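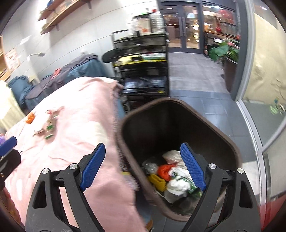
Two hand-held grippers at the table, with the bin to the right.

Clulla Community > Robots and Automation > Buying and Budget

How much should I set aside for hand-held grippers and everything that goes with them?

Posted 25/06/2018 by Sutrisno Majimbun
Print | E-mail this page

I'm planning equipment for a small tidying project. The job is picking light trash and small objects off a cloth-covered table and putting the trash in a bin. People do it with hand-held grippers that have a camera on them, and later we want an arm to do the same work from those recordings. The arm is not part of this year's money.

I have two quotes. One is from Viseo, 594 dollars per gripper, with blue textured pads and the camera mount included. The other is from Dirano, 700 dollars per gripper, and that price also covers a spare set of pads and a charger. We need 4 grippers so that two people can work with one in each hand. Cameras are priced separately by both.

My manager at Hidayat wants one number by the end of the week. I can give her the cost of the grippers, but I don't know what else people end up paying for. Does the bin or the table matter enough to go in the budget? Is it safe to order all the grippers at once?

3 people have this same problem

pell_workshop

Order two first. One person with two grippers is enough to find out whether the pads suit your objects, and you can place the second order once you know. Ask both sellers to hold the price until October and get that in writing.

On the quotes, the gap is 106 dollars each, or 424 for the set. Ask Viseo what a spare set of pads and a charger cost. If the two together come to less than 106 dollars, Viseo is cheaper for the same goods. If you can share one charger between two grippers, it is cheaper again.

Check how wide the jaws open before you compare anything else. A small mandarin and a flat candy wrapper are very different jobs. The fruit needs a wide opening and a soft pad. The wrapper needs pad tips that meet cleanly, and on a soft cloth it also needs some practice, as the cloth likes to come up with it. Send both sellers a list of your objects with the smallest and the largest on it, and ask which ones they have tried.

Don't spend much on the table or the bin. A dark plastic bin is fine if the top is wide. Our first one had a swing lid and we took it back. A dark bin does hide dark trash from the camera, so if you need to see what is already inside, get a pale one or put a light over it. That was a cheap fix for us, under 100 dollars with the clamp.

Table covers are worth a line in the budget. Get more than one and make them different. We bought one plain color only, and had to redo a good part of the work when the pattern changed. A cover with large dots gives you contrast that a plain one doesn't.

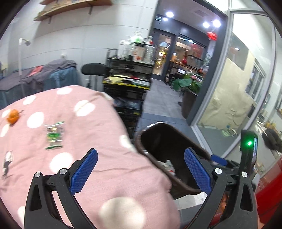

What I would put on the list

Grippers, two now and two later
Cameras, one per gripper, plus one spare
Memory cards and a reader
Spare pads, at least one set per gripper
Chargers and a power strip
Two or three table covers
Bin and liners
A box of test objects (fruit, packets, cups, crumpled bags)
Shipping both ways, in case something goes back for repair

Price each line yourself and add something at the bottom for things you forgot. For the one number, I'd give your manager the full cost with all the grippers in it and tell her half of them will be ordered later. Going back for more money is harder than not spending it.

Was this helpful? 11 said yes

tomo88

get the 700 ones. spare pads included means one less thing to order. never used the other brand so can't compare

Was this helpful? 1 said yes

Annelise R.

I agree with ordering two first. I would add staff time, which is missing from the list above. Resetting the table takes longer than clearing it. Somebody has to empty the bin and put everything back out, and on our project that was around a third of each paid hour. If your manager is counting only equipment, put it on a separate sheet, but show it to her.

Also ask who repairs the joints. With our grippers the pads lasted well and the pivot pins worked loose. The seller mailed new pins free of charge, but we waited two weeks for them with one gripper sitting in a drawer.

Was this helpful? 6 said yes

Print | E-mail this page
Shares: 5 | Comments: 3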